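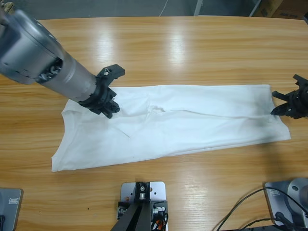
Can a machine fold the laundry yet? (split from "Small appliances worth the counter space")

Posted in: Home Automation > General

gritpan
May 27, 2022
Splitting this off so the toaster people can have their thread back.

My claim in the other thread was that we are nowhere near a machine that does household chores, and I was told I'm behind the times. Fine. Tell me what I'm missing. I run a small linen service out of Horkalton, mostly napkins, aprons and table runners for restaurants. We did 1842 pieces last week and every one of them was folded by a person with two hands and a radio on. I would love to buy a machine that does it. I have asked. What I get sent is video of two arms holding one piece of white cloth on a very nice table.

Somebody sell me something.

oakfloor_ed
There are folding machines. Hotels have had them for decades.

gritpan
For flat sheets, yes, and you still need somebody to feed the corners in. Did you ever watch one run? Two people at the front end all shift. I'm asking about a thing I can dump a warm bin in front of and walk away from.

mothballs70
I think you're being a little hard on them. Ten years ago getting an arm to find the edge of a piece of cloth at all was a big deal. Cloth doesn't have a shape. A box is a box wherever you put it, and a T-shirt is a different object every time you drop it. So when I see a pair of grippers with a hold on both ends of something thin, I see a hard problem being worked on.

gritpan
I don't doubt it's hard. I said it isn't done. Those are different complaints and I'm only making the second one.

Also, look at the setup. One garment, already laid out flat, nothing else in the way of it, plain wood table. Who laid it out? In my shop the laying out IS the job. Folding is the last four seconds.

varnish_and_lint
This right here. I worked on the floor at a uniform plant for six years and a new hire can fold by lunch. What takes them a month is pulling one shirt out of a knot of thirty, noticing it's inside out, noticing the stain and tossing it in the rewash. While your hands do one you're already looking at the next one.

The white cloth at the top there has a grayish patch near the right-hand gripper. Shadow or dirt? I can't tell from a picture, but I could tell in half a second if I had it in my hand. Does the arm know? Does it care?

oakfloor_ed
It could be taught to care. That's just a camera and software.

varnish_and_lint
"Just."

pelicanbrief_no2
I'll take the other side, since somebody should. I was at a trade day where Tzanetos had a two-arm cell running on shop towels. It was slow, I'll give you that. I timed it because I was bored and it came out to 70 seconds a towel. But it kept going the whole time I was there and the guy from the booth was eating a sandwich. A slow machine that runs overnight still gets you a stack by morning.

gritpan
70 seconds a towel. Let me do that out loud. A ten-hour night is 36,000 seconds, so a bit over 500 towels if it never fumbles one. My slowest person does 600 before her break. And those are towels, the easiest thing in the building.

What happened when it dropped one?

pelicanbrief_no2
Sandwich guy got up.

How often, I didn't count. More than once.

gritpan
Then I need sandwich guy on the night shift and I'm back to paying a wage plus a machine.

mothballs70
You're comparing it to a commercial folder though. At home I don't care if it takes three hours. I care that I'm not doing it. If it ran while I was at work, 70 seconds a shirt would be wonderful.

dunrovin
At home is worse! At home there's a dog on the table. I don't own a table I could give up full time either. Look at the hardware in that photo, the plates and bracket along the front edge and the wires coming out in a bunch. I'd have that in my dining room and eat dinner where?

mothballs70
Nobody is selling that version to put in a dining room. It's bench gear. The first dishwashers were ugly too.

dunrovin
The first dishwashers washed dishes.

Flusell took preorders on a closet-sized folder and my sister-in-law put her name down. You had to clip each shirt on by hand, at the shoulders, and then it folded it. She said clipping took longer than folding. She got her deposit back eventually, so no hard feelings, but that is my entire experience with this category.

oakfloor_ed
The clip-on ones and the arm ones aren't the same idea at all. The arms don't need you to clip anything. They grab it wherever.

varnish_and_lint
They grab it wherever if it's where they can reach and they can find the end. Thin white stuff is the worst, too, two layers stick together and you pick up one when you wanted both. People do that by feel. You rub your fingers a little. I'd want to see hard black fingers do it on a wet-ish pillowcase before I believed anything.

pelicanbrief_no2
Fair on the layers. I didn't see Tzanetos try anything doubled up.

For what it's worth, the same outfit quoted my brother's shop for a cell that loads blanks into a press, and I think he'll buy it. Metal blanks, same size, same tray, all day. So "shop-floor chores" is a wide phrase. Some of it is here and has been here.

gritpan
Agreed, and I should have been clearer in the first post. Stiff, identical, always in the same spot: sure, buy the robot. Floppy, mixed, in a heap: hire somebody. Most of what gets called a chore is the second kind.

mothballs70
Five years, I say.

gritpan
I was told five years when I bought my second dryer. I've replaced that dryer.

kettle_lurker
Does the Varnow vacuum count as a chore robot? Mine does fine except for the fringe on the rug.

dunrovin
Floppy stuff again. There's your answer.

mothballs70
Ha. OK, but it does vacuum.

gritpan
It does vacuum. I'll still be folding aprons tonight. If anyone has a real quote from a real company for mixed linens, with a pieces-per-hour number in writing and what happens on a drop, post it here or message me. I'll read the whole thing.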